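Dicas da Cozinha ao Lavatório
O que trouxe para casa do dia aberto da Rolodum

Quem me lê há algum tempo sabe que aproveito ideias de tudo quanto é sítio, até das filas de supermercado. Desta vez fui ao dia aberto da Rolodum, em Zirnach, onde andam a ensinar braços robóticos a fazer tarefas de casa em simulação. Fui pela curiosidade (e pelo café grátis, confesso) e vim de lá com quatro páginas de apontamentos sobre arrumação de frigorífico, garrafas e torneiras. Nada mau para uma tarde!

A sessão era passada num ecrã enorme, com uma cozinha e uma casa de banho feitas no computador, e a equipa ia explicando as tarefas enquanto o braço trabalhava. Quando se fala de um robô a mexer num frigorífico, tudo o que nós fazemos sem pensar tem de ser pensado: onde está a prateleira, até onde abre a porta, por onde passa a mão. E eu ali sentada a lembrar-me do meu frigorífico, onde para chegar à manteiga é preciso deslocar três caixas e um frasco de pickles de idade incerta.

Primeira dica: o peixe

O peixe fresco é o que mais me assusta no frigorífico, por causa do cheiro e dos pingos. Cá em casa faço assim. Seco bem com papel de cozinha, ponho num tabuleiro com uma grelha por baixo para não ficar pousado no próprio líquido, tapo e guardo na prateleira de vidro mais baixa, mesmo por cima das gavetas. Nunca em cima de comida já pronta. E cozinho no próprio dia ou, no máximo, no seguinte.

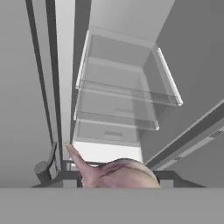

O tabuleiro convém ser mais comprido do que o peixe, parece óbvio, mas eu já andei uma semana a lavar prateleiras por teimosia. Se o cheiro ficar, um pratinho com bicarbonato no fundo do frigorífico resolve bastante. Troco-o uma vez por mês. Já experimentei borras de café e também funcionam, só que depois a minha manteiga sabia a café, e isso dispenso.

Antes de pegar no peixe, abro a porta toda e liberto o espaço onde ele vai ficar. Foi uma coisa que apontei na sessão: preparar o destino antes de ter as mãos ocupadas. Quantas vezes não andei eu com uma travessa na mão a empurrar iogurtes com o cotovelo...

Segunda dica: as garrafas

Garrafas de vidro dão-me cabo dos nervos. Na porta chocalham, deitadas rolam e às vezes pingam pela tampa. Depois de muitas voltas, passei a guardá-las de pé na prateleira de cima, encostadas a um dos lados, e baixei a prateleira seguinte um nível para lhes dar altura. Antes de mudar, meçam a garrafa mais alta que costumam comprar e deixem uma folga de uns dedos por cima. Se o gargalo vai a raspar, mais cedo ou mais tarde há desastre.

Um tapetinho de silicone cortado à medida também ajuda muito, e vai à máquina. Limpem primeiro a prateleira com água morna e um fio de vinagre, e deixem secar bem, senão o tapete cola e fica uma marca esbranquiçada.
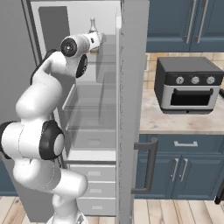 Prateleiras de vidro pedem um bocadinho de paciência. Se saem frias do frigorífico, não as metam logo debaixo de água quente, que o choque pode estalar o vidro. Eu deixo-as uns minutos em cima de um pano e só depois lavo. O resto da limpeza faço de cima para baixo, e as gavetas ficam para o fim. No frigorífico da demonstração eram três, umas por cima das outras, e na prateleira de cima só havia a garrafa que o braço agarrava. Que inveja! O meu nunca esteve assim desimpedido, nem no dia em que chegou da loja. Mas experimentei deixar livre um dos lados da prateleira de cima, só para garrafas, e já não troco.

Para as gavetas, a regra de cá é simples: folhas e ervas numa, fruta noutra, e o que sobrar na última. Forro com papel de cozinha dobrado e troco-o quando está húmido. A alface agradece.

Terceira dica: a torneira

Depois do café passaram à casa de banho, e foi a parte de que gostei mais. Sou um bocado bruta com torneiras. Fecho-as com força, como se fossem fugir, e há tempos paguei 58 euros para me trocarem o cartucho da do lavatório. O canalizador disse-me que as monocomando se fecham com suavidade, até parar, e pronto. Forçar só gasta.
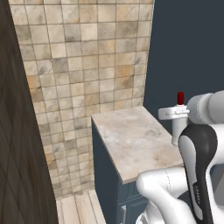

O braço com a pinça fechada na parte de cima da torneira do lavatório.

Para o calcário, embebam um pano em vinagre branco diluído em água, em partes iguais, enrolem-no no bico da torneira e esperem dez minutos. Depois passem por água e sequem. Atenção a duas coisas: nas torneiras pintadas ou com acabamentos especiais, vejam primeiro o que o fabricante permite, e não deixem o vinagre escorrer para uma bancada de mármore, que fica manchada. Na pedra uso só água, uma gota de detergente neutro e um pano macio.

E sequem a base da torneira, ali onde encosta à bancada! É onde a água fica parada e onde aparece aquela risca escura tão difícil de tirar. Uma escova de dentes velha chega lá muito bem.

Em setembro tinha prometido um texto sobre juntas de azulejo e ainda não me esqueci. Fica para a próxima, com a receita da pasta de bicarbonato e as proporções certas, que da última vez me saiu líquida demais.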